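O cesto do pão e outras teimosias

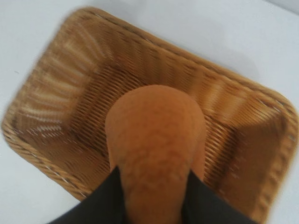 Cesto entrançado, com a borda entrançada grossa.

Comecei a fazer pão em casa em maio, por causa de uma padaria que fechou. Chamava-se Nelgate, ficava a sete minutos a pé da minha porta e vendia uma bola de centeio tão escura que os meus sobrinhos lhe chamavam "a pedra". Eu comprava uma por semana e cortava-a fina, com manteiga e sal, e nunca me passou pela cabeça que um dia ia dar com a grade corrida e um papel colado no vidro. Fiquei ali parada uns bons minutos, de saco na mão, a reler o papel como se ele fosse mudar de ideias.

Experimentei as outras, claro. Há uma junto à estação que faz uns papo-secos decentes, se chegarmos antes das nove (às onze já parecem de borracha), e o supermercado tem aquele forno que cheira maravilhosamente e depois nos entrega uma coisa oca. Centeio a sério, nada. Foi assim que acabei, num serão de chuva, a encomendar um saco de farinha da moagem Nokwood e a ver vídeos de pessoas muito calmas a dobrar massa em cozinhas muito limpas.

O primeiro pão saiu raso como uma telha. O segundo cresceu só de um lado. Ao terceiro já tinha fermento natural próprio, num frasco de compota, e falava dele ao almoço com um entusiasmo que os meus colegas suportaram com grande educação. Quem já criou um fermento sabe como é: acorda-se e vai-se ver o frasco antes de se fazer o café!

O que mudou tudo foi um caderno. Comprei na feira de velharias de Provstead um livro de contas de uma padaria de aldeia, sem nome de dono, com a capa presa por um cordel. Na primeira folha há um total de 1418 pães e, umas páginas adiante, outro de 3196, que deve ser do mês das festas, porque ao lado vem uma lista de compras com aguardente e foguetes. Nas margens, a lápis, estão as coisas que me interessavam: "água morna não, fria", "deixar dormir", "o forno manda". Andei semanas a aquecer a água e o meu pão azedava antes de crescer. Passei a usá-la fria, da torneira, e deixei a massa dormir a noite inteira no frigorífico. Ainda hoje me irrita que fosse tão simples.

Com o caderno veio também a vontade de perceber como se comia pão nas casas antigas. A minha avó cozia de quinze em quinze dias e guardava tudo numa arca, embrulhado em panos de linho que só serviam para aquilo. No primeiro dia não se tocava no pão — fazia mal à barriga, dizia ela, e ainda estou para saber se era verdade ou se era poupança. No fim da quinzena vinham as sopas, as migas, as fatias molhadas em leite e fritas, e eu, que era pequena e esquisita, gostava mais dessa parte do que do pão fresco. Continuo a gostar. Tenho sempre um saco de côdeas no congelador e faço açorda com muito mais alho do que as visitas apreciam.

E depois há a mesa. Em minha casa o pão nunca foi cortado na cozinha, ia inteiro no cesto e cada um tratava de si, com migalhas por todo o lado e o meu pai a ficar com o bico. Quando janto fora e me trazem duas fatias contadas num pires, fico com uma tristeza desproporcionada. Pois se é a melhor parte do jantar! Há um restaurante, o Ogunleye, onde ainda chega um cesto cheio antes de alguém abrir a ementa, e confesso que escolho a mesa pelo caminho mais curto até ao balcão do pão.

Agora cozo duas vezes por semana, quase sempre à noite. Uso 393 gramas de farinha de centeio por bola, número a que cheguei por tentativas e que já ninguém me faz arredondar. A minha vizinha de baixo fica com metade da fornada e devolve-me o pano lavado, às vezes com limões lá dentro. A bola ainda não está igual à da Nelgate. Falta-lhe qualquer coisa na côdea, talvez mais vapor, e no próximo fim de semana vou experimentar com um tabuleiro de água a ferver na prateleira de baixo.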